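Visit to the Wadon block works, Callbridge

Wadon has made wooden blocks and shape sets in Callbridge for 34 years, and every August it opens the works to visitors. The tour takes most of a morning. I went with a small group of people who buy for preschools and toy libraries, plus a few parents from the town. Tickets were six dollars and included coffee.

The works is in two buildings on Stanell Road, with a covered walkway between them. Visitors sign in at the older one, which still has the loading dock from when it was a feed store. We were given ear protection and told to keep our bags on our fronts near the saws. The parking lot fills early, and the overflow is a gravel lot behind the post office.

The first stop was the timber store. The boards come in already dried and then sit on racks for a few weeks before anyone cuts them. There is a moisture meter hanging on a nail by the door, and our guide let several of us try it on a board. Most of what goes into the block sets is beech and maple. Offcuts too short for a block go in bins for the boiler, which heats both buildings in winter.

The saw room was loud and we did not stay long. Square stock is cut to length on a stop, 39 pieces to a tray, and the trays go down a roller track to sanding. Cylinders are turned from dowel and are the easiest shape to make. Stars are the hardest. The inside corners catch the sanding belt and have to be finished by hand, and a star has thin points that chip if the grain runs the wrong way. There was a box of chipped ones under the bench. Triangular prisms are cut from a longer bar and lose a lot of wood to the saw, so they cost more than they look as if they should.

Sanding was the longest stop and the most interesting to me. Each piece is rubbed with a thumb along every edge before it moves on. We were handed a tray of finished and unfinished pieces and asked to sort them with our eyes closed. I got two wrong.

Color is done in the second building. The blocks are tumbled in a drum with a water-based stain, spread on mesh to dry, then tumbled again with wax. The current colors are red, blue, green and yellow. An orange was dropped a few years ago after buyers complained that it was too close to the red under classroom lights. The drying room is warm and smells of wax, and the door has to be kept shut, so we went in four at a time.

After that we came to the play and sorting room, where the shapes are laid out on boards. The big pale boards are sold separately as a work surface for the sets, and I can see the use of them. Blocks stand flat on them, and the strong colors show up well against the light wood. 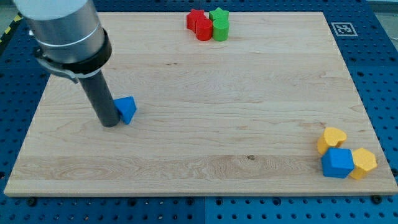

Red and green stars and cylinders grouped on one of the boards, with a blue triangular prism nearer the middle.

I spent some time here comparing the shapes. The cylinders pair up well with the stars for matching games, by color or by outline, and a child can sort the same few pieces both ways. The prism is the one I would buy extra of. It makes a roof, a ramp or a wedge, and in the sets we already own it is always the first to go missing.

The last stop was packing. Sets go out in cotton bags or in a lidded box, and the box is worth the extra money for a classroom. The largest set is called the Chávez, after the street where the first workshop stood, and it has 381 pieces. It takes two people to lift it off the bench. Each box has a printed card inside the lid with an outline of every shape, which makes checking at the end of the day much quicker.

The shop is at the end of the walkway. Seconds are sold by the pound from open crates, mostly pieces with uneven stain or a small knot. I filled a bag with cylinders and a few prisms. There were no stars among the seconds when I looked. Replacement pieces can be ordered singly from the counter, and they will match an older color if you bring a block with you.

A few practical notes. The floor in the saw room is uneven, and there are three steps up to the drying room with no ramp. Children under eight are not allowed on the tour but can stay in the play area by the shop with an adult. The tour starts at 9:30 and latecomers have to wait for the next one at 1:00. The coffee is served at the end.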